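## Wrist-only policy stops short of thin metal stands. Data problem or method problem?

Asked by Warrick Trevaskis, 2nd July

I'm trying to reproduce the Turnora result (behaviour cloning, wrist view only, no depth). Training set is 200 demonstrations, all collected by me in May. On solid objects it behaves much as the write-up says. With anything held in a wire stand, the arm heads off in the right direction and then stalls short of the object. Loss curves look normal. Crop is 10 per cent, random seed 716. Is this a known limit?

### Answer 1 — Kirsty Rakena (accepted)

Known, and mostly data. Check how your start poses are spread. In our Sado runs nearly every demonstration began with the fingers pointing straight at the target, so the policy never learned to correct sideways. We re-recorded 140 of them with the target well off to one side and the stall went away on all but the shiniest stands. Keep the stand partly out of view in a fair share of them. Start pose from the new set is at the bottom of the page.

Also turn the random crop off. It can remove the target altogether when the target is already near the border.

### Answer 2 — Fletcher Stubbs

Have you tried more epochs? Worked for me on Plimero, different gripper though.

### Answer 3 — Leonie Treloar

Agree with Kirsty on the crop. I would also log the predicted action at each step before recording anything new. If it shrinks towards zero, you are averaging over two approach directions.

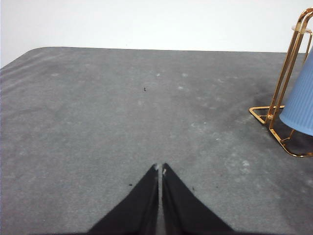 *Off-axis start: fingers slightly open, gold wire stand and light blue ribbed object to the right.*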